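*Notes for the teleop talk, long version. Water first, then clicker check, then say hello to Dinesh in the back so he knows the mic is live.*

**Opening (slides 1 to 3)**

Good morning, everybody, and thank you for getting yourselves here at 8:30, which I know is a lot to ask of people who work with robots and were probably up late with one. I'm going to talk about teaching a two-armed robot to route a wire bundle, and most of what I have to say is really about the people doing the teaching (Anqi Kang did far more of it than I did, so if you have a hard question, please aim it at her).

Quick show of hands: who has driven an arm by remote control? And who has grabbed one by the wrist and walked it through a job? Wait for the hands. Be nice to whoever has done neither, we were all there once.

**How we started (slide 4)**

We began at Kikdale by moving the arms by hand. It feels wonderful for the first afternoon! You push, the arm follows, and you get a real sense of the weight of it. The trouble came when we wanted both arms going at once. One person can't comfortably guide two heavy wrists and also look closely at a connector, and our own hands kept getting between the cameras and the board.

So in October we moved over to remote control, with the operator holding a small pair of leader arms. We call that setup Calix, and the software that saves the demonstrations is Prakisel. Don't go into the file format, someone will ask in Q&A anyway.

**The job itself (slide 5)**

Let the picture sit for a moment before talking. 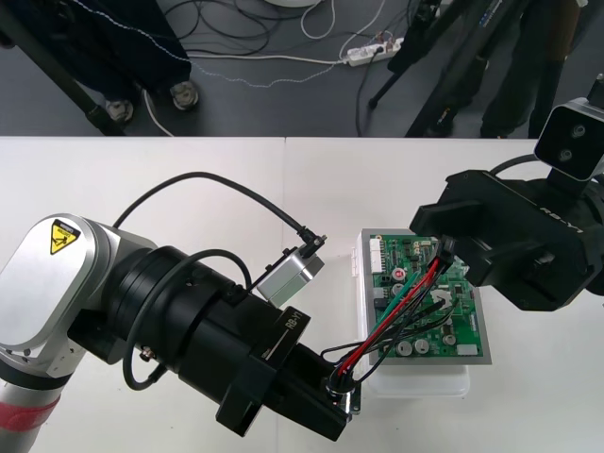 *Slide 5. Two RB-Y1 arms at the circuit board, with the red, green and black wires between them.*

Point out the wires first. They run on a diagonal across the board, and a bundle like that is springy, so anything one gripper does gets felt at the other end. That's why I like this task for teaching. Then point to the stereo camera on top of the right arm, and mention that a view from close to the gripper helps a great deal when the thing you care about is this small.

**What makes a good demonstration (slides 6 and 7)**

We recorded 189 demonstrations and kept 153. Most of the ones we dropped had finished the job just fine, and people are always surprised by that. They were dropped for dithering: the operator would hover, think, back off, come in again, and the robot learned to hover too. Tell the story of the policy that waited over a connector for roughly 6 seconds, every single time, just like I do.

Anqi's advice to new operators, which I've stolen:

- Decide where both grippers are going before you move either one.
- Go slower than you'd like near the board, and keep moving.
- If you fumble, recover the way you'd want the robot to recover, and keep the recording.
- Stop when your shoulders get tired.

**Wrapping up (slide 8)**

Thank Dinesh Seneviratne for the leader arms and for rebuilding the left one twice. Thank the folks at Zeng for the loan of the lab. Skip the 2 backup slides unless there's time, then open it up for questions, and remember to repeat each one into the mic.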